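Making Comics, Unit 6: The Gag Strip

Welcome back, everyone! Your character sheets were a joy to read (Jovita's grumpy pigeon has to come back, please), and now we get to make them funny.

A gag strip is a tiny machine for a laugh. The first panel tells us who is there and what they want. The middle panels build up an expectation, and the last one knocks it over. Look at the Flirkitz page in your packet: Flirkitz wants breakfast, he gets a lovely big plate ready, and the toast lands on the cat. Read it once for fun, then again with your thumb over the final panel. What did you think was coming?

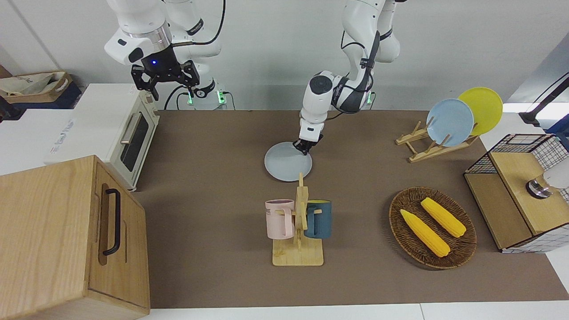 Timing lives in the gutters, the gaps between panels. A silent panel right before the punch line works like a held breath, and kids' weeklies have been using it forever! Try it on your own draft. Add a beat with no words at all and read the strip out loud to a partner.

A word about balloons. Keep them short, put the first speaker on the left, and letter before you draw. I know, drawing first is more fun, but you'll run out of room every single time.

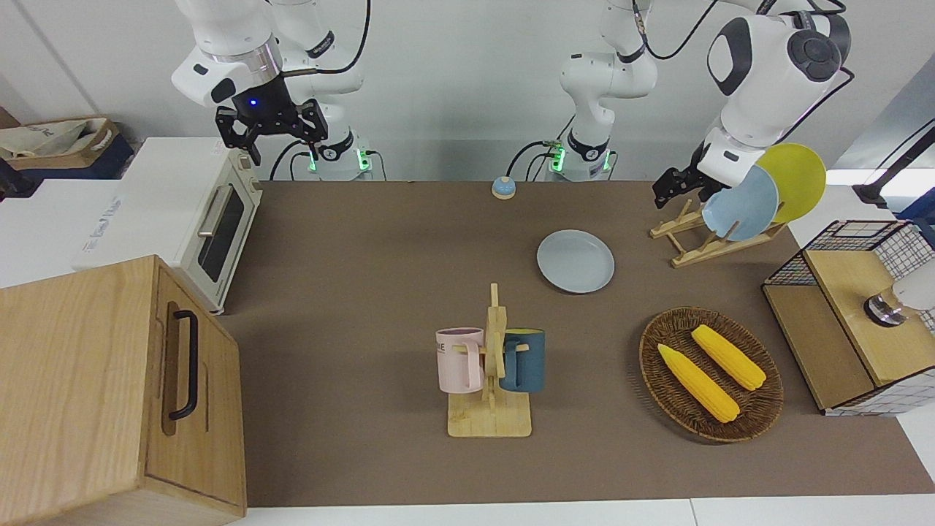
A toaster oven and two robot arms, one gripper above the oven.

For next class:
Pencil one six-panel strip with your own character.
Bring two different endings for it.
Read page 19 of the packet, on sound effects.

Evaristo Medrano and Abundio Cisneros are swapping scripts and drawing each other's jokes, and anyone else who wants to try that should go for it. Inking starts next time, so bring a black pen you like!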